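Student Club in Venwood Teaches Robot Arms to Put Phones Away

September, by the Meltstead Courier school desk

The robotics club of the Venwood technical school has started its new year with a task that every person does many times a day without thinking: picking up a phone from a table and placing it on a stand. For a pair of robot arms it is a difficult job, and the students will need most of the autumn for it.

The work is the club's entry for the Magnusson Prize, a regional competition for school teams. Every year the organizers choose one household task. Last year it was folding a towel. This year the teams receive only one sentence: "Tidy the phones." What kind of table, what kind of stand and how many phones, each team can decide, but it must write down its choice before the first round and cannot change it later.

The Venwood team calls its project Ama. The name was chosen by a vote in the first meeting, and the members do not agree anymore about what it means. Some say it is short for "arm and arm". Others say that it was the name of a dog.

The club has 7 members this year. They meet in the afternoon from three o'clock, in a room on the ground floor which the school used before for storing maps. When our newspaper visited, the arms were already switched on and two students were arguing in a friendly way about the best angle for closing a gripper.

How the arm learns

The students do not write every movement as a program. They guide the arms by hand controls through the whole task, again and again, and the computer saves what the motors did and what the small cameras saw. One such round is called an episode. After enough episodes, a learning program tries to find the rule behind the movements and to repeat them without help.

The club has set itself a goal of 240 episodes before the first round of the competition. On the afternoon of our visit the number written on the whiteboard was 101. A few of these will be thrown away, the students explained, for example when the person at the controls became impatient and pushed a phone across the table. The learning program does not know that this was a mistake - it will copy it with the same care as everything else.

For this reason the club has a rule that after each episode the operator must say "keep" or "drop" aloud, and a second student writes it in the notebook. The rule sounds strict, but the members told us it prevents long discussions at the end of the day.

Picking up a phone is the hardest part of the task. A phone lying flat gives the gripper very little to hold. If the fingers come from too high, they close on nothing. If they come too low, they press on the table and the motor complains. The students first tried to slide the phone to the edge of the table and take it there, and after two falls they gave up this idea. Now they bring the gripper down close to the edge of the phone and try to hold it from the side.

The walls beside the table have a black-and-white zigzag pattern. It was the subject of a long debate in the club. Some members wanted plain gray walls, because dark phone glass reflects everything and the lines can confuse the camera. The others answered that a real home is also full of patterns, and a robot which works only in front of a gray wall is not very useful. The second group won, and the pattern stays for the whole competition.
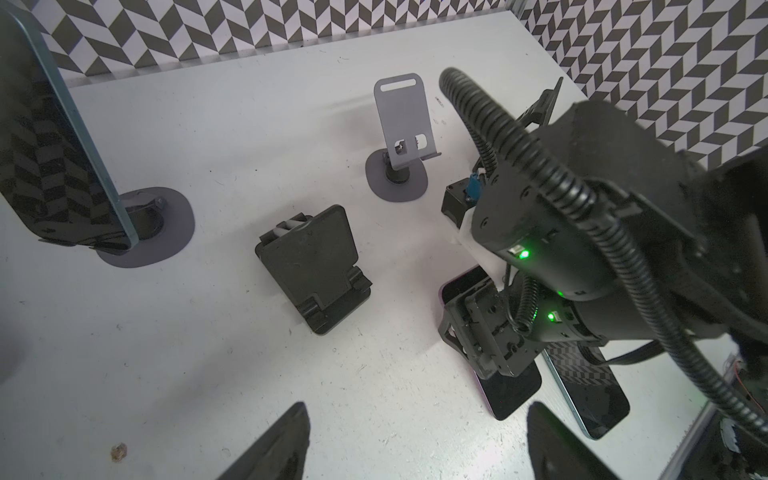 Three kinds of difficulty

The team has divided the task into three parts, and it practices them separately before joining them.

The first part is the grasp, as described. The second is the turn: a phone that lies flat must come up to a standing position, and in this moment it can easily rotate between the fingers. The third part is the placement. The lower edge of the phone must meet the small ledge of the stand, and the back must lean against the plate. If the phone arrives too far forward, it slides down as soon as the gripper opens.

The students have also decided to use stands that are not all the same. This makes the work slower, but the jury gives additional points to a team whose robot can manage more than one type. The folding stand causes the most trouble, according to the notebook, as it can move when it is touched. In one episode of the last week the arm placed the phone correctly and then took the stand away together with its own finger. This episode was marked "drop", although one member asked to keep the video.

Cables are another topic. The arm must turn its wrist far for the second part of the task, and a cable that is too short pulls it back. A cable that is too long can touch the phones. The club changed the path of the cables two times since the summer. A younger member has now the duty to check them at the start of each meeting, before the power is turned on.

Little money, many hours

The arms were built by last year's members from a kit and from parts printed at the school. The club paid for them partly with a cake sale and partly with a grant of the town. The phones are old ones, given by parents and teachers. They are kept switched off during the work, after an alarm clock rang inside a gripper in the spring and disturbed a meeting of the school choir next door.

The budget for this season is small. A new motor costs more than all the phone stands together, and for this reason the students are careful with the speed. The arms could move faster, but the club has limited them to 50 percent of the possible speed until the grasp is reliable. In the first round of the Magnusson Prize the time is measured, but a dropped phone costs many more points than a slow one.

We asked the members what they find the most surprising in the work. Several of them mentioned patience. A new member said she had expected to spend the afternoons with building and programming, and that most of her time goes to repeating one movement and looking at the recordings. Another said he now watches his own hand each time he takes his phone from the kitchen table, and that his family finds this strange.

The teacher who accompanies the club does not touch the controls. The competition rules say that adults may help with safety and transport only. The teacher told us it is sometimes hard to sit still, especially when the gripper is one finger's width from success.

What comes next

The first round takes place in Meltstead later in the autumn, in the sports hall of the secondary school. Each team has three attempts with its robot working alone, and then five minutes to explain its method to the jury. The Venwood students still have to decide who will speak. Until now, no member has offered.

Before that date the club plans an open afternoon, where visitors can try the hand controls and attempt to put one phone on a stand themselves. The students promise that it is harder than it looks. Episodes made by visitors will not be used for the learning, the notebook says, and this sentence is underlined two times.

Pupils from the lower classes who want to join can come to the ground floor room at three o'clock on club days. Previous knowledge is not required. Long hair must be tied back near the arms, and own food should stay outside.

Comments (5)

maple_street: My daughter is in this club and I can confirm the part about the kitchen table. We have it at home too, she practices with a pair of salad tongs.

retired fitter: Good article. On the cables, tell them to fix the cable close to the joint and leave the slack there, not at the end of the arm. We did it this way on our machines for many years and had much less wear.

Tess: Is the open afternoon also for people who are not from the school? I have two boys who would love it!! The date is not in the text.

School desk: @Tess Yes, it is open to everyone. The club has not fixed the date, we will print it in the school notices when we get it.

oldmill: Last year the towel was better folded than mine. Good luck in Meltstead.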